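Mutier Islands Activation Weekend: Frequently Asked Questions

Who can take part?
Any licensed amateur station, plus listeners who send in a reception log. You don't have to be a member of the Dunitz Radio Club, which runs the event.

Which islands count?
The list has 40 islands, each with its own reference number. Kordestani and Drultetti are the two most often requested by chasers. Lake islands joined the list in September and count the same as the others.

Can I operate from a boat?
No. The station and antenna must both be on land. A boat at anchor or tied to a dock doesn't qualify.

How many contacts make a valid activation?
You need 25 contacts from one island. Contacts through repeaters don't count — satellite contacts do.
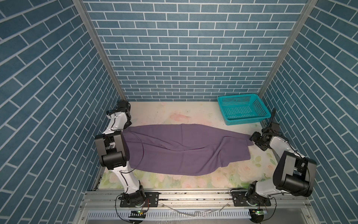
Posted by: Dunitz Radio Club awards desk
Updated December 23, 2025

Is there a power limit?
Portable stations may run up to 500 watts if their license allows it. Home stations on an island follow the same limit. The low-power table is scored separately.

Do I need a special callsign?
No. Use your own call with /P if your license requires it. If you have a special call for the event, tell us before the weekend so chasers can look for it.

How do I send my log?
Email it as an ADIF file with the island reference in the subject line. Paper logs are accepted but take longer to check. Last time we received over 446 logs, so please send yours only once.

What if I made a mistake in my log?
Send the corrected file with the word REVISED in the subject line. It replaces the first one.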